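Household and shop-floor chores: frequently asked questions

Last updated March 2025

These are the questions that come in most often through the Itham contact form. The answers are kept by Graziella Longo, who runs the simulation work, and Randi Rønning, who looks after the trials on real floors. If yours isn't covered, write to us and one of us will reply.

Can a robot tidy my kitchen yet?

Parts of it, slowly, and with someone close by. A single arm fixed in one place can pick up many everyday things and put them down where it is told. It can't yet be left alone with a whole kitchen. Clearing a worktop is the chore we are asked about most, so it is also the one we have worked on longest.

Why do you start with worktops and not floors?

Robot vacuum cleaners have been sold for years and do a fair job. A worktop is harder. Things lie close together, they differ in weight and softness, and some of them roll. A tomato needs a light grip. A tool with a thin handle needs the fingers in the right spot or it swings round.

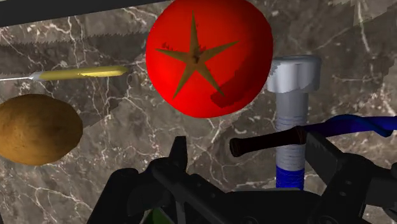
Gripper view in the simulator: a tomato, a potato and some long-handled items on a marble surface.

Are these pictures of a real kitchen?

No. Both pictures on this page come from a simulator. The kitchen, the arm and the food are all computer models. Most of our practice runs are done this way, as a dropped bottle costs nothing and the worktop can be set out again at once. Real trials come later and there are far fewer of them.

How many runs have you done?

For the worktop chore, 1769 in simulation and 80 on a real bench. We count a run as done only when every item has ended up in its right place. Of the simulated runs, 542 were done with no help of any kind. In another 408 the arm got there after one correction from the person watching. The rest were stopped or ran out of time.

That sounds like a lot of failures.

It is. Most of them fall into two groups. In the first, the arm reaches for an item and knocks the one beside it. In the second, the software mistakes where an item ends, usually when one thing is partly behind another. Strong shadows make this worse. We keep the shadows in on purpose, as people's kitchens have windows and lamps.

What is the hardest item?

Anything tall and heavy standing near things that are low and round. The gripper has to come down from above without catching the neck of the bottle on its way to the vegetables. People do this without thinking and will move the bottle first if it is in the way. Our software, called Drurnix, does sometimes move an item aside, but it does not yet choose well which one to move. 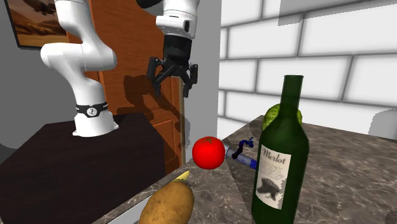
Planning that choice is the main job for this spring. At present Drurnix scores each item by how easy it is to reach and takes the easiest first. That works on a sparse worktop. On a crowded one it can leave the awkward things until last, with the space around them filled by whatever has just been put down.

Could it cook as well?

Not with us. Peeling, chopping and stirring need tools used with some force, and heat and sharp edges bring their own safety rules. We have no plans in that direction.

What about shops and workshops?

Better news, on the whole. The Mwaipopo trial puts an arm at a packing bench, where the same goods come past in the same sort of tray. The light is steady and there are no children or pets. The arm there packs light boxed goods for part of each shift, and staff deal with anything it refuses. It is slower than a person but it can do the dull stretches.

Shelf filling is less far along. The Tadileck trial tried it in a small grocer's and we ended it early. Reaching to the back of a deep shelf was too much for the arm we had.

Will it take somebody's job?

At the Mwaipopo bench the same number of people are employed as before the trial. We can't promise that for other sites, and we don't set staffing for the firms we work with.

Can I buy one?

No. We don't sell arms or software. Firms with a bench task in mind can ask for a visit, and the wait is around six weeks. We don't take bookings for private homes.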